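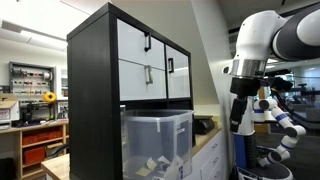

ok so a few of you asked why the site looked weird all week. I moved the whole thing off Driltness and onto Kumance, and I'm finally awake enough to talk about it

first thing - the old deck guides are still there! all of them! if you bookmarked one, the link should send you to the new address. if it dumps you on the home page, send me the link and I'll fix it by hand

so far I've fixed nearly 200 of those. my wrist hates me

comments are the sad part. anything posted before April didn't come across, and I'm still poking at the export file to see if I can get them back. Leonora Javier wrote a whole sideboard essay under the Pulel guide and I really want that one

logins: you'll have to reset your password once. the email comes from a strange looking address with "kumance" in it, and yes it's me, and yes it goes to spam for half of you. check there before you yell

supporters, your badges are back as of this morning. 6 people had theirs show up twice (lucky you, I'm leaving them till the weekend)

search is so much better now. you can type a card name with a typo and it still finds it?? I typed "dizzon" and got every Dizon list I've ever posted

huge thanks to Maricel Espiritu for staying on a call with me till 2 in the morning while I broke the menu over and over

still on my list: dark mode, the print view for deck lists, and the tier page that loads 25 cards and then just gives up on phones

new guide goes up tonight if the upload button behaves. going to eat something now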